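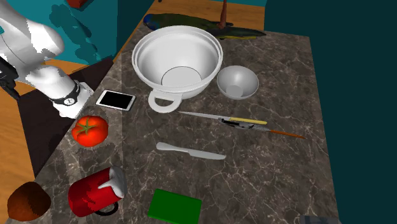
Weekend Kitchen Help Wanted - Jamico Supper Club

Start ASAP, first dinner Saturday, August 22, 2026

Small supper club over on Pryor Street, need two prep cooks and one dishwasher. Part time. Fridays and Saturdays to start, maybe Sundays in January if bookings hold up.

Prep cooks: chopping, stocks, dressings, plating cold starters. Must be OK with a knife and OK with being told to redo it. Culinary school not needed. A year in any real kitchen is, diner counts, school cafeteria counts.

Dishwasher: no experience, we'll show you. Heavy pots. Bring shoes that grip.

We seat 35 on a normal night, 40 if Wakana says yes to too many people. One menu, five courses, no substitutions except allergys.

Shift is 2 pm to close. Close means floors done. Staff meal at 4:30, everybody sits down for it.

Pay: hourly, every Friday, plus an even split of tips. Rate depends on experience, ask when you call. Parking behind the building, free after 5. Bus stops at the corner.

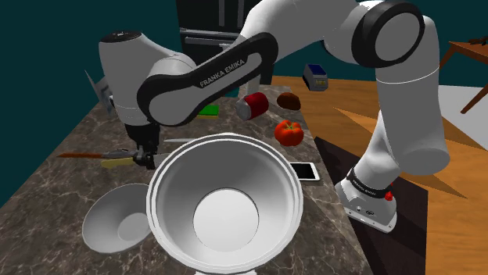
Marble counter with the big bowl.

Paid trial shift for everyone, one evening. Food handler card required within 60 days of hire, we pay for the class.

To apply: come by Tuesday thru Thursday before 3 and ask for Nikau McAlister, or leave a note with your phone number and the nights you can work. Resume nice but not required. Please dont call during service.

Wakana Morikawa, chef
Jamico Supper Club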